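Gripper Pair Upkeep Group
Minutes, December meeting
Started 2:00, finished a little after 3:30

Chair: Sebastián Cabral
Notes: Trosura side (corrections to the shared folder, please)
Attending: Gamarent bench team, Trosura software, Stilside (by phone for items 2 and 3)
Apologies: Barbier

1. Minutes of the last meeting

Accepted with one fix. The spare pad set was logged under the left unit and belongs to the right. Sebastián has already moved the label on the drawer.

2. State of the two hand-held grippers

Sebastián opened with the good news, and there was plenty of it. Both units came through the month without a stuck linkage, which is a first for this pair! He had every joint pin out of the left unit, wiped them down, put a very thin film of light oil on each and refitted them, and the jaws now open evenly on both sides. The bench team passed the unit around the table and everyone had a go. It really does feel like a different tool.

The right unit is good too but a touch stiffer over the last bit of travel. Stilside asked over the phone whether the pins or the pad screws were to blame. Sebastián thinks the pad screws: the new ribbed blue pads sit a hair prouder than the old ones, and if the screw is run down hard the tip link binds. Back it off a quarter turn and it frees up. He would like this written on the card in the toolbox so that it stops being something only he knows.

Agreed: pins out, wiped and oiled every 25 hours of use on both units. Pads checked for lifting edges at the start of each session, with a thumbnail, both jaws.

3. Cup check after service

We then went through the check we run once the units are back together. Paper cups are still the favorite. They are light, they dent if you squeeze too hard, and a cup on its side shows up a lazy jaw right away.
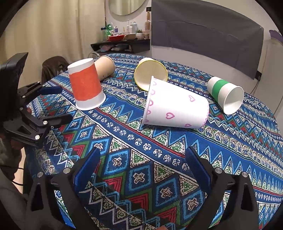
Start with the jaws wide open and look for any difference between left and right before going near a cup. Trosura pointed out that the open position is also where the software takes its zero, so a jaw that rests slightly short throws off every width reading that follows. Sebastián had a lovely example from the old log, where the closed reading drifted for a whole afternoon and the cause was a crumb of dried glue behind one pad.

Stilside asked for the cups to be set down at different angles each time, with at least one upside down. All in favor. An inverted cup wants a grip on the taper, and the pads have to tilt to meet it, so it tells you a lot about the tip joints in a few seconds. The group also liked keeping the cups with colored bands in the set, as they are easy to name when two people are talking across a table ("green one next, then yellow").

Some discussion of the patterned cloth. Trosura is very happy with it, as the camera tracking has plenty to hold on to and the map settles quickly. The bench team would like it pulled flat before the run and left alone afterward. Agreed.

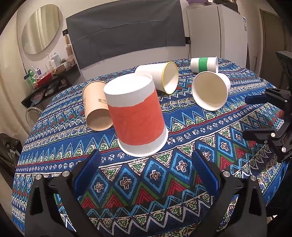 The other thing to settle was how the two operators share the table. At present each person picks a side and we sort it out as we go, which is friendly but makes the logs hard to compare. From now on, operator one works from the near edge and operator two comes in from the side, and they swap after three runs. Cables go back over the forearm, never across the cloth. Sebastián showed the wrap he uses, one loose turn and a soft tie, and it was so much neater than what the rest of us do that we all copied it on the spot.

4. Spares

Pads: 2 sets left. Barbier has sent word that the next batch is cut and only needs gluing.
Pins: bag number 2050 is the correct size. The older bag is a slightly loose fit and should go in the scrap tin.
Oil: fine until spring.

5. Actions

Sebastián: toolbox card with the pad screw note; recheck the right unit after backing off the screws.
Trosura: add a warning when the open reading differs between sessions.
Stilside: send the cup layout sheet.
Gamarent bench: scrap the old pins.

6. Any other business

Trosura asked if the bench team would run a short hands-on hour for newcomers, pins out and all. Huge yes from everyone. Sebastián will bring the old left linkage for people to take apart.

Next meeting at 2:00 as usual, same room.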